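第三讲 寄宿之家与日间支持:把孩子的一天串起来

课程:社区儿童服务实务
对象:二年级学生及在职进修学员
发放日期:3/25/25

上次下课前有同学问,寄宿之家和儿童院到底差在哪里。这个问题问得太好了,我干脆把今天的前半节课都拿来谈它!请大家先把上一讲的术语表放在手边,“安置”“寄养”“亲属照顾”这几个词今天会反复出现,混着用的话后面的讨论会很吃力。

一、先分清三种安排

寄宿之家(本讲义里简称“家舍”)收的孩子大多有父母或亲属,只是住得离学校太远,平日没有办法每天往返。学期中住在家舍,假期回村。监护权仍在家长手里,家舍承担的是日常照料。

儿童院面对的是另一群孩子:家庭暂时或长期无法照顾他们,往往有主管部门的安置文件,回家的时间要由个案工作者评估。

学校宿舍归学校管,舍监对校长负责,作息跟着校历走。它的长处是离教室近,短处是晚间和周末常常只有看管,很少有真正的陪伴。

三者在现实里会互相渗透。我在Skallero做实习督导的时候,就见过一间家舍里同时住着这三类孩子,档案却用同一种表格,结果有个男孩的家长来接人,值班的同事翻了半天也不确定能不能放行。所以请记住:入住第一天就要把法律身份写清楚,写在档案首页,别夹在后面。

二、一个中等规模家舍的样子

下面用课程案例“Otover家舍”来讲。它有95个孩子,最小的六岁,最大的十七岁,分住在六个小组里,每组有一位常驻的生活辅导员。学习时间另有辅导老师过来。大家读案例的时候,请特别留意“组”这个单位,因为几乎所有好事和麻烦都发生在组里。

年龄混合还是分龄?这是我最喜欢让大家辩论的题目。混龄组像大家庭,大孩子会带小孩子洗衣服、认路、写作业,感情真的很深;可是大孩子也容易变成不拿工资的保姆,自己的功课被挤掉。分龄组好管理,活动也好设计,但兄弟姐妹可能被拆开。Otover的做法是兄弟姐妹优先同组,其余按年龄段微调,每年3月重新看一次。你们觉得这个频率合适吗?小组讨论时请给出理由。

三、下午四点到晚上九点

白天在公立学校,家舍能影响的时间其实就是放学以后这一段。我把它叫作“黄金五小时”,学生们笑我像卖广告的,但我还是要用这个说法,因为它太重要了!

到家之后先吃东西,再谈功课。听起来简单,可是很多家舍一进门就点名、收手机、坐下写作业,孩子在学校憋了一天的话没有地方说。案例里的Izzati Nasution是Otover的晚间协调员,她把点心时间延长到半个小时,辅导员也坐下来一起吃。头两个星期功课开始得晚,大家都有意见,后来吵架少了,功课反而提前写完。请同学们注意,这只是一间家舍的经验,没有对照组,写报告的时候不可以当成研究结论来引用。

功课时间建议分两段,中间一定要有活动。低年级每段不宜太长,高年级可以自己定计划,但要写下来给辅导老师看。有阅读困难的孩子,别安排在大房间的角落里独自“慢慢做”,那等于把他放弃了。找一个安静的位置,用朗读、配对、画图的办法陪他,一次只处理一件事。
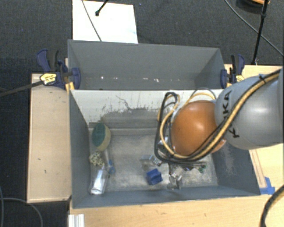

Melati Teoh
课程主讲,社区儿童服务实务教研组

四、周末不是空白格

周末的安排最能看出一个家舍的性格。有的家舍把周六排得满满的:合唱、足球、手工、电脑、园艺;有的家舍整天放动画片。两种极端我都不赞成。孩子需要选择,也需要发呆,需要有一个下午什么都不做,躺在床上看漫画。

我推荐的做法是“一必选、一自选、一空档”。必选的最好是全体一起做的事,例如大扫除之后一起做饭;自选的由孩子报名,每学期可以换;空档就是空档,辅导员不要忍不住去填!Melur Liew在Yeoh社区中心带过一个鼓队,开始的时候报名的全是男孩,她没有硬性规定比例,只是把排练地点从后院搬到了饭厅旁边,让女孩们路过时可以拿起鼓棒试一试。一个学期下来,鼓队的样子完全不同了。这个例子很适合用来想一想“参与的门槛”藏在哪里。

文化活动还有一层意思。从村里来的孩子常常说另一种家乡话,过另一套节日。家舍如果只庆祝城里的节日,孩子会慢慢觉得自己家里的东西拿不出手。请家长寄一首歌、一份食谱,或者在探访日教大家做一道菜,花费很小,孩子脸上的得意是装不出来的。

五、和家长保持联系

距离远,不等于家长不在乎。有的家长不识字,有的要走很远的路才有手机信号。请不要用“不回信息”来判断家长是否关心。比较可靠的办法是约定固定的通话时间,由孩子自己先说,辅导员后说;成绩单最好当面讲解,避免只说排名。

遇到坏消息,例如孩子受伤、打架、想退学,当天就要联系,由最熟悉孩子的那位同事来打电话。记录里写清楚谁打的、几点、对方说了什么、约定了什么。Fiachra Moynihan上学期来做客座讲座时讲过一句话,我记在黑板上很久:先讲孩子现在怎么样,再讲发生了什么。

六、保护守则(考核重点)

任何成年人不得单独与孩子关在一间上锁的房间里。访客须登记,并由员工陪同。拍照和使用照片须有家长书面同意,孩子本人不愿意的,以孩子的意见为准。投诉渠道至少要有两条,其中一条不经过生活辅导员。

收到孩子的披露时,听、记、报,三个动作当天完成。不要追问细节,不要答应保密,更不要自己去找被指认的人对质。这一部分我会在下节课用角色扮演来练,请大家预先读守则全文,尤其是转介流程那两页。

七、小组作业

阅读Otover案例第二部分,任选其中一个小组,为它设计一个星期的放学后及周末安排。说明里请写到:谁来带、用什么空间、下雨怎么办、不想参加的孩子可以去哪里。另外附一段200字以内的短文,从一个刚入住的孩子的角度写他的第一个晚上。往年这段短文总是让我读得最投入,请放开来写!

作业以小组为单位提交,写明各人分工。有疑问可以找助教Saodah Santoso,她手上有去年几组写得很好的样本,可以在教研组办公室翻阅,不外借。

延伸阅读放在课程资料夹里,Estent培训手册的第四章讲夜班交接,写得很细,打算去家舍实习的同学请务必先看。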